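Ustier Two-Sided Work Mat, long-term review

I have bought three desk mats in my life and resented every one of them, so take the following with that in mind. The Ustier is sold as a mat for people who do things at a table: gluing, cutting, soldering, wrapping parcels. One side is smooth, the other has a slight grain. The box promises it will "transform your workspace." It is a rectangle.

Mine has been down since January and gets used most evenings. The first thing to report is the smell. The instructions say to air it overnight. I gave it four nights over the back of a chair and it still smelled like the inside of a new suitcase. By the second week I had stopped noticing, though visitors hadn't.

Flatness

It ships rolled, and the corners curl. Ustier suggests placing books on them. I did, and three corners went down. The fourth has never fully given up, and it is of course the one by my right elbow. The Dekent mat I had before this came flat in a cardboard sleeve and cost less, but it was also thinner and slid every time I leaned on it. The Ustier doesn't slide. I'll give it that without argument.

Cutting

The grained side is supposed to close up after a blade goes through it. Light cuts do fade. Anything with real pressure behind it leaves a line you can feel with a fingernail, and after a few months there is a patch in the middle where a knife wants to follow the old grooves. If you mostly cut paper, fine. If you cut thick card, buy the Trundar and live with how ugly it is.

Heat

Rated to 90 degrees, with no mention anywhere of which kind of degrees. I emailed to ask and got a reply thanking me for my interest. A mug of tea leaves no mark. A glue gun nozzle does, and I have the dimple to prove it.

Cleaning

Dish soap and a soft cloth. White glue peels off the smooth side in one piece, which is the most fun I've had with this product. Permanent marker stays. The spray cleaner Hutsuliak sells for mats like this did no better than the soap - I tried both on the same stain - and it left a film.

Score: 6 out of 9, which is my scale and I'm sticking with it. Good grip, poor corners, a price that assumes you won't look at the competition.

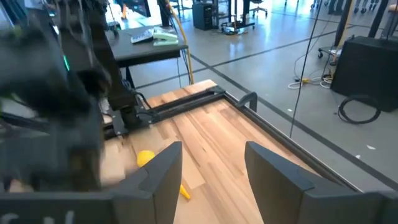 Who should skip it

Anyone with a table they already don't mind scratching. An old table and a sheet of scrap cardboard will get you most of the way, and you can throw the cardboard out when it's ruined. I'd also skip it if you have to put your work away every night. Rolling it up brings the curl right back, and then you're hunting for books again before dinner.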